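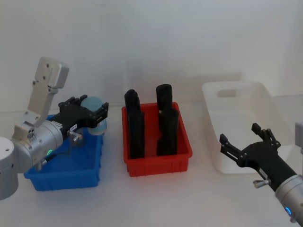 Figure 1. Sorting by container colour: blue bin, red bin and white basket in a row, with a light blue cup over the blue bin.

Household Storage and Order, Unit 3: Sorting into open containers
Dredell Adult Learning, Diltley site

Reading before the session: Liepiņa, chapter 4 (the 1997 edition is fine, the page numbers differ slightly).

3.1 Why open containers

Closed boxes are good for things used once or twice a year. For things handled every day, an open bin or basket saves a movement each time, and the contents can be checked without lifting a lid. The drawback is dust, so open containers suit items that are washed or used often.

A shallow tray works best for items that can stand upright. In Figure 1 the red bin holds black cylindrical items standing in pairs, front to back. They come up above the rim, so each can be picked up by its top. The same items laid flat in a deep box would have to be dug out.

3.2 One colour, one group

The colour of a container is a label that can be read from across the room. Decide what each colour stands for before anything is moved, and write it down. Do not change it halfway through.

The group may follow the colour of the item (blue cup, blue bin) or its use (drinking, cooking, cleaning). Matching by item colour is quick to teach and easy to check. Matching by use is more helpful in a working kitchen. Liepiņa prefers use in nearly every case; the Pollo scheme, which we look at in Unit 4, starts with colour and moves to use later.

3.3 Setting out the table

Clear the table first. Put the containers side by side in one row with the long view of the table in front of you. Leave a hand's width between them. Keep unsorted items out of the row.

Pick up one item, name its group, and lower it into the container. Do not drop it, even if it is plastic. Tall items go in first and stand at the back where the container is deep enough. Cups go in upright unless they are to be stacked.

3.4 Odd items

Anything that fits no group goes to one side until the end. If more than a few are left, the groups are too narrow and should be redrawn.

Exercise for October

Choose one shelf or drawer at home. Sort it into no more than 3 containers using item colour, then empty them and sort again by use. Note which took longer and which you would keep. Bring your notes to the next session.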